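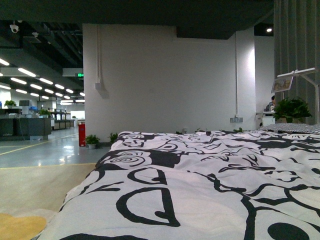
**So who gets the last room at the Tsolakis guesthouse in August?** Whoever is on the ferry with a printed confirmation, according to a new house rule that went up at the front desk this month.

The rule follows a night that the harbor end of town has been talking about ever since. Two online booking services, Sekard and Teveck, each sold the same room for the same dates to two different parties. Both parties arrived on the evening boat. They had shared a table on the crossing and, by all accounts, got along very well until they reached the desk.

"They came in laughing," said Angeliki Katsaros, who runs the 38-room guesthouse. "They wanted to know if they could have rooms next to each other. I looked at the screen and said, well, you will be closer than that."

The screen was no help. Sekard showed the room as taken by a retired couple on a walking vacation. Teveck showed it as taken by a father and his two teenage sons, one of whom had already plugged in his phone behind the desk and had no plans to leave it. Each service had sent a message congratulating its customers on a smart choice.

Katsaros called both help lines. Sekard kept her on hold for 74 minutes, during which a recorded voice suggested she try the website. Teveck picked up right away and offered the father a discount on a future stay in a town 700 kilometers inland.

By 11 p.m. the lobby had taken sides. Guests who had come down for ice stayed for the argument. The couple pointed out that they had booked first. The father pointed out that he had paid more. A man from the second floor, who had no stake in the matter, proposed a coin toss and was asked to go back upstairs.

The matter was settled by Athina Athanasiadis, who rents out rooms across the street and had been following events from her balcony. She took in the father and sons for the week at her usual rate, breakfast included, and sent over a plate of pastries for the couple, which Katsaros described as "showing off."

Sekard blamed a delay in the way calendars are shared between services. Teveck blamed Sekard. Both have since written to Katsaros asking her to rate her experience as a partner, on a scale that starts at one.

Double bookings are an old complaint on the island, where most small places list with several services at once and update them by hand, usually between check-ins and the laundry. Owners say they would gladly use only one. They say this every spring, and by June they have signed up for another.

Katsaros now keeps a paper ledger next to the computer, and the ledger wins. Any online booking that hasn't been copied into it by 7 p.m. the night before gets a phone call, in person, from her. Guests with a printed confirmation get priority if there is still a dispute. Those without one may use the guesthouse printer, once somebody finds the toner.

The son's phone charger is still behind the desk and can be picked up any time before noon.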